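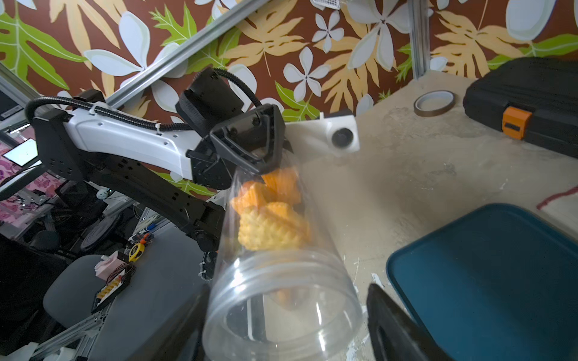 Merthorpe, Aug 15, 2015

Notebook entry, match operations and squad analysis. Entered by D. Oberholzer.

Opening league fixture at home to Skurkent. Kickoff was held back three minutes at the request of the referee while the net at the north end was tied down again. Attendance by turnstile count was 941. The ticket office figure had not been received when this entry was written, and Ms. Schnyder will forward it.

Result: Merthorpe 2, Skurkent 1. Both home goals came from the left side, the first from a short corner and the second from a cross that the goalkeeper reached but did not hold. The Skurkent goal followed a long throw. The marking at long throws was discussed in July, and the same gap between the near post and the penalty spot was present today. Mr. Eder has been asked to review the footage of all throws taken in the final third before the next training session.

Passing. The hand tally gives 380 completed passes for Merthorpe and the Kilura software gives 360. The difference is larger than in any of the preseason matches. Ms. Betancur believes the software is dropping passes that begin on the far touchline, where the players are small in the picture. The hand tally will stand as the official club figure until this is settled. Staff are asked not to quote the Kilura number to the press.

Substitutions. The right back was withdrawn at halftime with tightness in the calf. The medical report is with Ms. Rivera. The second change was planned. The third was made late, in order to protect the lead, and the shape went to five at the back. The midfield stopped pressing after this change, and Skurkent had most of the ball until the final whistle. The coaching staff did not ask for this, and the instruction given from the bench needs to be checked.

Equipment. The Gasser radio headsets lost contact twice in the first half, both times on the bench side. Spare batteries made no difference. Channel to be changed before the next home match. The tripod in the east stand has a worn clamp and should not be used at full height.

Outstanding:
Eder, throw footage.
Betancur, second tally of the first half only, working without sight of the first sheet.
Rivera, calf report to the head coach.
Schnyder, ticket office figure. Away travel list also still to come from her office.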